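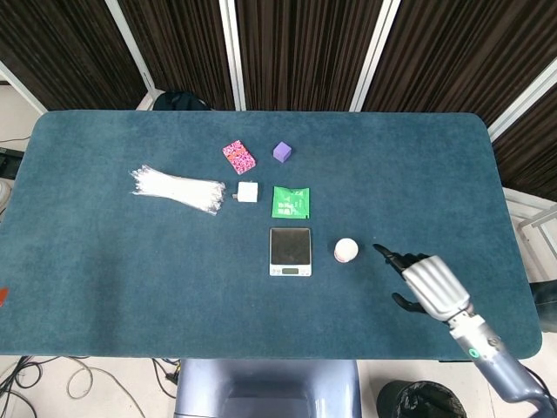 Sorting bench, mid-shift: cable ties, a little scale and a white ball by the robot's finger.

August, posted by Yan

Two months in with the arm at Plomcombe and I'm still a bit giddy about it! My wrists used to ache by lunch from picking through returns (bin after bin, all odds and ends). Now I check the labels, handle the weird stuff and teach the new starters, which I love. All 17 of us kept our jobs, and we even get to argue over what it should learn next.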